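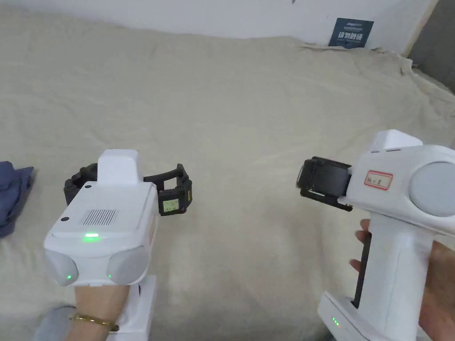

Can the cover be used on a table that is also used for folding clothes?
It is suitable for that use. The weave gives enough grip to stop shirts and trousers sliding while they are folded, and the cover can stay in place between loads.

Praltmont Table Cover, beige

The Praltmont is a loose cover for worktops, sorting tables and low platforms. It is a single piece of cloth, hemmed on all sides, with no elastic and no ties. The fabric is unbacked and will crease in use. Creasing does not affect wear and the cover need not be ironed before it goes back on the table.

Specification
Material: cotton and linen blend, plain weave
Colour: beige
Hem: double-turned, 4 cm
Wash: 32 minutes or longer, cool cycle, mild detergent
Drying: line or low tumble
Abrasion test: 2,000 rubs, no broken threads

Fitting
Lay the cloth with the hem side down. Where the table stands against a wall, leave the spare cloth at the back and push it into the join. Pull the front edge level last. On smooth tops the Musstead underlay reduces movement. It is sold separately and can be trimmed with scissors.

Care
Shake out lint after use. Wash dark garments before folding them on the cover for the first time, as loose dye can mark pale cloth. Do not bleach. Shrinkage after the first wash is allowed for in the stated size.

Related items
Ung cover, same cloth, with corner ties
Flitden cover, heavier weave, for outdoor tables
Musstead underlay

Page updated Monday, July 13, 2026. Orders for the beige cover placed in June have been sent out.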